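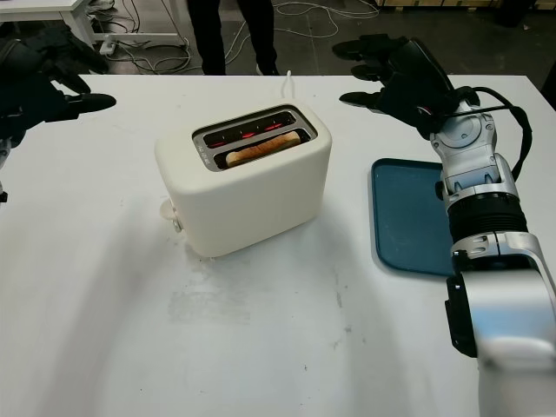
Stivero

Stivero is a software package for planning and controlling the movements of robots with two arms and multi-fingered hands. It is developed at the Dranamdale laboratory and is used mainly for household tasks on a tabletop, such as making toast, sorting dishes and moving small items between trays and bins. The package covers perception, task planning, motion planning and low-level hand control, and includes tools for recording and replaying trials.

Overview

Stivero divides a task into short steps called stages. Each stage has a starting condition, a goal and a list of permitted contacts. A stage may begin only when the perception module reports that its starting condition holds. If the report is uncertain, the planner may request another view, move an arm out of the way or hand the decision to an operator.

The toast task is the standard test for new releases. It was chosen for its mixture of rigid and fragile objects, its hot surfaces, and a waiting period during which the robot must keep its hands clear of the appliance. The full task is written as 19 stages.

Perception

The perception module combines a head view with close views from the wrists. The head view is used to locate large objects and to set the boundaries of the work area. A toaster is represented as a body with a top panel, and each slot is tracked as a separate region with its own state: empty, filled or unknown. A glow inside a slot is treated as a sign of heat whether or not bread is present, and the space over both slots is then closed to the planner.

Trays and bins are handled by a simpler model that stores only an outline, a floor height and a rim height. Thin rims were a frequent source of error in early versions, which tended to merge a flat tray with the table beneath it. A filter added in May compares color and height together and has reduced the number of such cases.

Planning

Motion planning is carried out by a component named Duncombe. It searches for paths for both arms at once and treats each arm as a moving obstacle for the other. Cables that run along the outside of a wrist are modeled as a soft sleeve, so that a path may pass close to them but may not pinch them against the forearm.

Waiting is planned in the same way as movement. During heating, Duncombe selects a resting position for each hand that keeps the slots in sight of the head view. Positions that hide a slot are allowed only when no other choice can be found – a rule that users may switch off.

Hand control

The hand controller, Esfahani, converts a grasp request into targets for the finger joints. It runs in 2 modes. In the first, the fingers follow fixed positions. In the second, they close until a set level of resistance is met, which is the usual choice for bread and other soft items.

Before each grasp the controller performs an opening check. The hand is held empty over a clear part of the table, the fingers are extended, and the measured joint angles are compared with the stored model. A difference at any joint above the set limit stops the task. 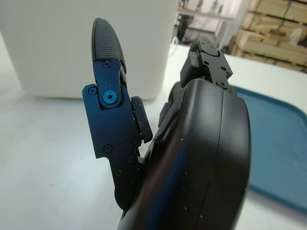
Users of the package have commented that the opening check is too strict for long sessions, and that a limit which widened slightly as the joints warmed up would prevent needless stops. The developers have kept the fixed limit as the default – a wider one may be set in the configuration file.

Tooling

Each trial is saved as a single log holding camera views, joint positions, planner decisions and operator input. The replay tool displays these on a shared timeline and can rerun the planner on recorded data without moving the robot. The public archive contained 283 logs on 24/07/2022, and 9 of them are marked as reference trials for checking new releases.

Limitations

Stivero assumes a flat work surface and fixed lighting. Shiny tabletops can produce reflections that the perception module reads as objects, and crumbs are ignored entirely. The package has no model of how brown a slice should be, and toasting time must be set by hand.

See also

Grasp planning
Motion planning
Task and motion planning
Two-arm manipulation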